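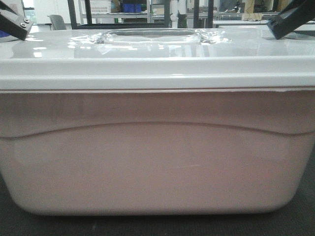

Figura 4. El cajón de plástico con tapa blanca brillante y, a los lados, las dos pinzas negras.

4.2 Tapas, brillos y otras molestias

Confieso que, cuando Hina Marwat y yo planteamos las tareas de apertura, pensaba que lo difícil sería agarrar. Pues no: lo que nos dio guerra fue ver. La política Muvovness recibe la vista fija y las de muñeca, y una tapa tan pulida refleja media sala - en formas verticales grises y blancas -, así que el estimador de profundidad Hekix se inventaba bordes donde solo había luz. Grabamos 106 demostraciones teleoperadas y apartamos 50 para evaluar.

Con la cámara de muñeca cambia el problema. De cerca casi todo es carcasa blanca, y el cierre gris mate es de lo poco que contrasta, ¡menos mal!

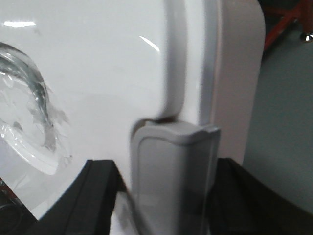
¿Por qué no usamos solo la cámara fija, que ve el objeto casi entero?
Porque en los últimos centímetros los dedos tapan justo el punto de contacto, y sin la vista de muñeca la política cerraba la pinza demasiado pronto.

También probamos a enmascarar los reflejos con el filtro Aoun. Ayudó algo con las superficies planas y muy poco con el plástico transparente arrugado, que cambia de aspecto en cuanto te mueves un poco (a mí me sigue pareciendo el material más antipático del conjunto).
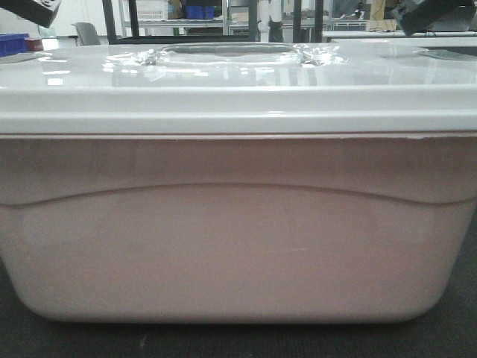

4.3 Protocolo de evaluación

Cada ensayo empieza con los brazos en su posición de reposo y termina cuando el operador lo da por válido o se agota el tiempo.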